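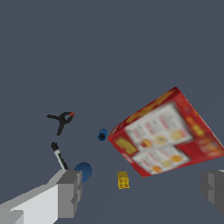
Entretien des costumes et des accessoires de scène : fiches d'atelier

Mise à jour du 8 février 2023

Ces conseils s'adressent aux ateliers théâtre des lycées et aux troupes amateurs qui stockent leurs costumes dans un local non chauffé et les lavent dans une machine domestique.

Avant lavage

Vider les poches, retirer micros, épingles et broches. Fermer les agrafes et les fermetures à glissière. Retourner les pièces doublées. Tester la tenue de la couleur sur une couture intérieure avec un linge blanc humide, pressé dix secondes. Si le linge se teinte, laver la pièce seule, à l'eau froide.

Maquillage sur les cols

Le fond de teint gras ne part pas à l'eau. Poudrer la tache de terre de Sommières, laisser agir une nuit, brosser à sec. Appliquer ensuite du savon de Marseille à peine humidifié, frotter du bord vers le centre, rincer à l'eau tiède. Ne pas passer au sèche-linge tant que la trace est visible : la chaleur la fixe.

Pour le fard à l'eau, un simple trempage de deux heures suffit en général.

Odeurs de transpiration

Vaporiser l'intérieur des emmanchures avec un mélange d'une part de vodka neutre pour une part d'eau, costume suspendu, local aéré. Laisser sécher complètement avant de remettre sous housse. À éviter sur la soie, l'acétate et le cuir. Ne pas vaporiser à proximité d'un projecteur allumé ou d'une flamme.

Velours

Ne jamais poser le fer sur l'endroit. Suspendre la pièce, passer le défroisseur vertical à quelques centimètres, puis brosser dans le sens du poil. Pour les traces de cintre, vapeur par l'envers uniquement.

Chaussures

Bourrer de papier non imprimé après chaque représentation. Les semelles de cuir glissent sur un plateau peint : coller un patin de caoutchouc de 2 mm, après ponçage au grain 80. Respecter le temps de prise indiqué sur le tube.

Stockage

Housses en coton, jamais en plastique fermé. Les tricots et les robes à perles se rangent à plat. Sur la tringle, prévoir l'épaisseur d'une main entre deux cintres. Maintenir l'humidité relative à 53 % et la température à 19 °C si le local le permet ; un hygromètre d'entrée de gamme convient.

Étiqueter chaque pièce à l'intérieur du col : numéro, production, taille, consigne de lavage. Ruban de sergé et marqueur textile, fixés au fer puis arrêtés par un point à chaque angle.

Accessoires en carton ou papier mâché

Deux couches fines de vernis acrylique mat, la seconde croisée par rapport à la première. Renforcer les arêtes par du papier kraft gommé posé avant peinture. Ranger hors sol, sans rien empiler dessus.

Fiche suivante : réparation des fermetures à glissière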